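Project Report: Does Where You Study Change How Much You Remember?
Solomiia Derkach
2021-01-20

So I picked this topic because my roommate and I have argued about it since September. She does all her reading in bed and I can't get through two pages without a hard surface under my elbows. Our psych methods class needed a small memory study, and there was my excuse!

I wrote a list of made-up words (Birnulard, Giria, Steltthorpe and so on) and gave each one a short fake meaning. People studied the list in one spot, went away, and came back the next day to write down whatever they could. Then they did it over with a second list in a different spot. I used a bed or couch for one round and a desk for the other, and I flipped the order for half the group so the second try wouldn't get all the benefit of practice.

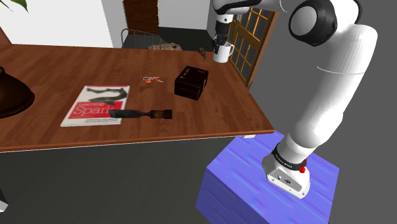 Desks were harder to pin down than I expected. I had written "desk" in my plan like everyone owns the same one, and then people started telling me about kitchen counters and card tables and a door laid across two file cabinets (I let that one in). What I had in my head was a plain wooden desk with a flat top, like the one in the render, and in the end my rule was that it had to be flat and you had to sit up to it. Lighting I left alone, and my instructor, Ms. Rusu, took points off my draft for that. Fair enough.

Scoring took forever. I went through 1233 written answers by hand, and I marked 700 of them correct. Spelling didn't count against anybody, so "Burnulard" was fine with me.

The desk rounds came out a little ahead, but the gap was small and a few people did way better on the couch. One guy said he fell asleep on his list and still beat his desk score. I don't think I can claim much from this, and my roommate has been pretty smug about it.

If I run it again in March I want everyone in the same room with the same lamp, and a longer wait before the test, maybe a full week.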